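The flat box that folds itself (it doesn't)

Jul 1, 2025

I have a drawer full of promises from the cardboard industry. There is the mailer with the tear strip that tears everything except the strip. There is the shipping tube with plastic end caps you need a screwdriver to get out. And now there are the self-locking boxes, the ones that arrive flat and are supposed to pop up into a proper lidded box with no tape, no glue and, according to the Demow listing, "no learning curve."

I bought a bundle of 19 because I send out small packages a few times a month and was tired of hearing the tape gun. The neighbors were too, I think. The listing had a looping animation in which a flat sheet turned into a box in the time it takes to blink. Every flap knew where to go. I have been folding things for most of my adult life and I have never met a flap that knew where to go.

My first complaint is about the word flat. They come flat the way a road map comes flat. The panels are scored, but the scoring is shallow, and corrugated board likes to crease along its own ribs whenever you let it. If your score line runs with the ribs you get a nice crisp fold. If it runs across them you get a fold that wanders a little and leaves a soft bump at the corner. Half the folds on any box have to run across, because that's geometry, so half of your corners are going to be soft whatever the listing tells you.

The fix is dull. Fold every score all the way over once, hard, before you try to build anything. Then open it back out and start for real. I used to skip this, and I know people who still skip it and insist that it makes no difference. Their boxes lean.

Then there's the order of folding. The printed sheet in my bundle showed four drawings, and between the second and the third so much changed that I assumed a page was missing. What I do now is side walls up first, then the small ears turned in, then the front wall rolled over the ears and its tabs pushed down into the slots in the base. Lid last. The awkward part is the middle stage, when one side is standing, the lid is up at an angle because it has nowhere else to be, and the base is still lying there waiting to be a base. Let go at that point and the board goes back to whatever shape it had in the warehouse.
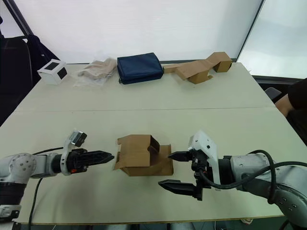
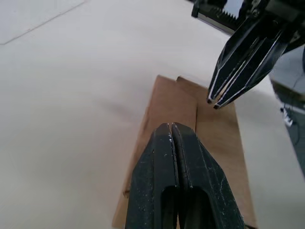 Brown board on the pale table. The first one has a flap up on the left and the top panel tilted.

A word about tables, since the people who sell folding aids never mention them. You want a surface that is smooth and bigger than you think. Cardboard takes up far more room unfolded than it does as a box, and a panel hanging over an edge will bend where you didn't ask it to. I like a pale top for this because score lines and slots show up better against it. I also used to clear everything off before I started, and I've relaxed about that. Things pushed to the back edge are fine as long as the near half is free. A seam in the top is fine too, provided you aren't pressing a crease right on it.

About those folding aids. Buthelezi makes a bone-style creaser that gets a lot of love on packing forums, and I did buy one, and it does make a cleaner line. So does the back of a butter knife. So does a thumbnail if you only have a couple of boxes to do. Hornulell sells a corner jig that holds two walls upright while you deal with the third, and I wanted to like it very much, but it is cut for one box depth and that depth isn't mine. Back it went.

What I have not been able to settle is whether tape-free really saves anything. I timed myself in February, in a mood, doing 5 of these against 5 plain cartons with tape. The plain ones were faster. They were also uglier and they used tape, and I'll admit that opening one at the other end is a bit of a fight. The self-locking ones do open nicely. You lift the front and there it is, like a pizza box with ambitions. If you're sending a gift, I can see it. If you're sending somebody a replacement hinge, I can't.

And the strength claims, please. The Dotari boxes I tried before these had "tested to 400" printed on the bottom, with no unit. 400 what? I wrote and asked. I got a reply thanking me for my interest in packaging. My own test is to put the box on the floor with something heavy in it, pick it up by the sides and see if the base tabs let go. The Demow ones held, for what I send. I wouldn't load one with books and I wouldn't believe anyone who told me I could.

A few smaller things, in no order. Keep the flat ones lying down, with weight on top. Standing on end they take on a curve, and a curved panel fights you at every step. Don't force a tab that won't go in; back it out and look at the slot, which probably still has a little plug of board stuck in it that the cutter left behind. Push the plug out with a pencil. I found plugs in three boxes out of this bundle, and one had slots so tight that I gave up and used it for seed packets with the lid off.

Would I buy them again? I have 17 left, so the question can wait. I've stopped reaching for the tape gun first, which I suppose is a point in their favor, although the tape gun has also been out of tape since last week and I haven't gone to get more.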